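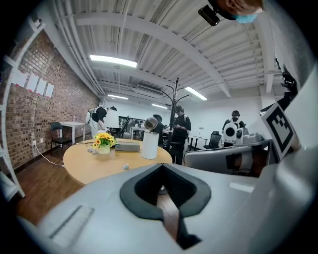
やらかしました。いや、やらかしたのは私じゃなくてグリッパーの方なんですけど、半日つぶれたのは私なので、やっぱり私がやらかしたことにしておきます。

2022年3月21日、手持ちグリッパーの記録がまるごと使えなくなった話です。

うちのチームでは、人がグリッパーを手で持って作業をして、その動きをロボットに覚えさせる、というのをずっとやっています。プロジェクト名はHerine。指の横に白黒の四角いマーカーが貼ってあって、カメラがそれを見て「いま指がどれくらい開いてるか」を計算する仕組みです。単純でしょう? 単純なんですよ。だから油断してました。

昼すぎに記録を見返していたら、開き幅のグラフが途中からガタガタなんです。握っているはずのところで急に全開になったり、値がすっぽり抜けたり。最初はソフトを疑いました。前の晩に解析ツール(Zimbridgeっていう、中で作ってるやつです)を更新したばかりで、しかも更新したのは私。血の気が引きましたね……。

で、古い版に戻してもう一回流したら、まったく同じところで同じようにガタガタ。ソフトは無罪でした。ごめんよZimbridge。

次に疑ったのが照明です。作業場の天井には蛍光灯が並んでいて、マーカーの面が変な角度で光ると白く飛ぶことがあるんですね。去年の8月にもそれで痛い目にあっています。ところが、値が飛んだコマを片っ端から見ても、マーカーはちゃんと写っている。黒い模様もくっきり。なんで?

ここで一時間くらい溶けました。コーヒーも2杯消えました。

答えを見つけたのはDespina Lazaridisさんです。私の後ろを通りかかって画面を見るなり、「これ、傾いてない?」と。え、と思って本体を机に置いて横からのぞいたら、たしかにマーカーの台がほんの少しだけ傾いてる! 指で押すとカクッと動くんです。留めているネジがゆるんでいました。

つまりこういうことです。指を閉じて力がかかるとマーカーの台が逃げる。逃げると、カメラから見た位置と向きが、想定していた指の位置と合わなくなる。それでソフトが「こんな値はありえない」と捨てたり、無理やり近い値を当てはめたりしていた、と。軽いものをつまんだときは何ともなくて、しっかり握ったときだけおかしくなるので、朝の動作確認はふつうに通っちゃうんですよね。空で開閉しただけだったから。

その日までにたまった記録は1033本。全部だめだったらどうしようと思いながら仕分けしたところ、使えないのは90本で済みました。いや「済みました」って言っていいのかな。90本、人が実際に手を動かして録ったものなので、みんなの顔を見ながら「すみません、録り直しです」と言うのはなかなかつらかったです。

ちょっと怖いなと思ったのは、これ、気づかずに学習に回していたらどうなっていたか。しっかり握っている場面で「指は全開です」と教わったロボットが、缶とか花瓶とかを持ち上げた途中でパッと離すわけですよ。下に人の足でもあったら笑えません。うちの腕はPicardという名前で(付けたのは私じゃないです)、普段はおとなしいんですが、間違ったことを教えれば間違ったとおりに動きます。

というわけで、朝の確認のやり方を変えました。空で開閉するだけだったのを、固めのスポンジをぎゅっと握った状態で100コマ録って、開き幅がぶれないか見る。ついでにマーカーの台を指で押してみる。この「押してみる」がいちばん早いです。ネジにはゆるみ止めを塗って、頭に線を引いておきました。線がずれてたら回ってるってことなので、目で見てすぐわかります。

部品を作ってくれたJotenovにも連絡して、ネジ穴をもう少し深くできないか相談中です。先方いわく、できるけど指の根元の形が少し変わるかもとのこと。そうなるとこっちの取り付け位置も測り直しか……うーん、それはそれで面倒だなあ。返事が来たらまた書きます。

録り直しの方は半分まで進みました。手首が痛いです。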